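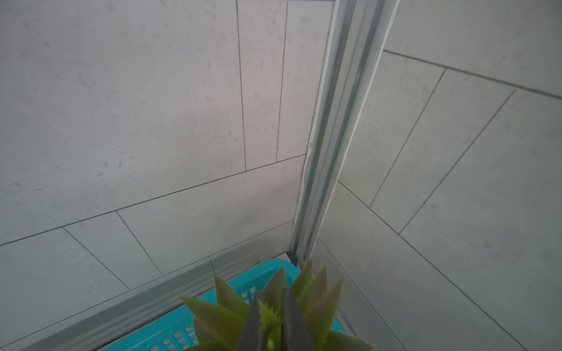

Figure 4.1 Wrist camera view with the gripper fingers at a leafy plant in a teal basket.

Chapter 4
Showing the Task

A robot arm can be given a task in several ways. Chapter 3 covered the oldest of them, in which a programmer writes down each position and the arm goes there. That works well when the parts are rigid and always arrive in the same place. It works poorly for leaves, cloth, cables and plastic film. This chapter is concerned with the other approach, in which a person performs the task through the robot and the robot's own motions are recorded. Each recording is called a demonstration.

There are two common ways to make one. In hand guiding, the operator takes hold of the arm and moves it while the motors give way. In remote control, usually called teleoperation, the operator moves a separate device and the arm follows. Hand guiding costs less and takes only a few minutes to learn. Its main drawback is that the operator's hands and sleeves end up in front of the cameras. Teleoperation keeps the operator out of view, but it takes away the sense of touch, and new operators tend to squeeze too hard.

4.1 One arm or two

Many tasks that look simple need two hands. Picking up an object and setting it down can be done with one arm. Putting the same object into a soft bag is another matter, as the mouth of the bag has to stay open. Two grippers pulling on the seal from different sides can hold it open, but then neither is free to lift anything. At some point one of them has to let go, and the bag may sag when it does.

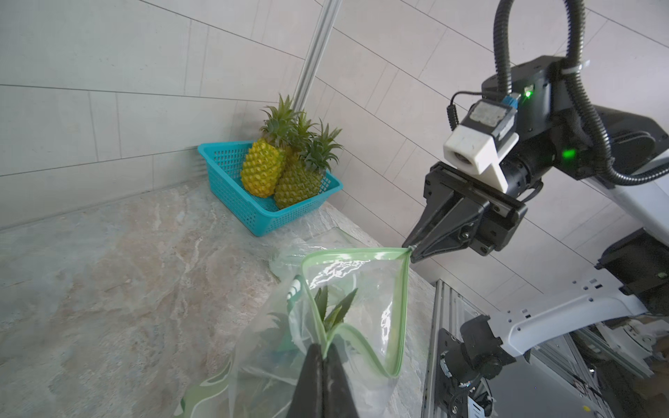
The operator has to decide when to release, which side to release first, and how much slack the film can take before the opening closes. Experienced operators make these choices without thinking about them. They are hard to write down as rules, and this is the main argument for recording them.

Crescencio Villalobos, who trained operators at Zolterside, kept two sets of recordings for a bagging task. The first set had 50 demonstrations, all made by one person. The second had 73, made by several people who had been given no instructions beyond the goal. The second set was larger, but the model trained on it did worse. Some operators had released the left side first and some the right, and the model hesitated between the two. We return to this case in Section 4.5.

4.2 What gets recorded

A demonstration normally contains the joint angles of each arm, the opening of each gripper and the pictures from every camera, all stamped with a common clock. The clock matters. If the pictures lag behind the joint readings, the model learns to close the gripper at the wrong moment - a fault that is easy to mistake for bad operating.

A camera at the wrist moves with the gripper. It gives a close view of the fingers and whatever is between them, but it can lose sight of the rest of the work area. A fixed camera has the opposite strengths. Most of the exercises in this chapter use both.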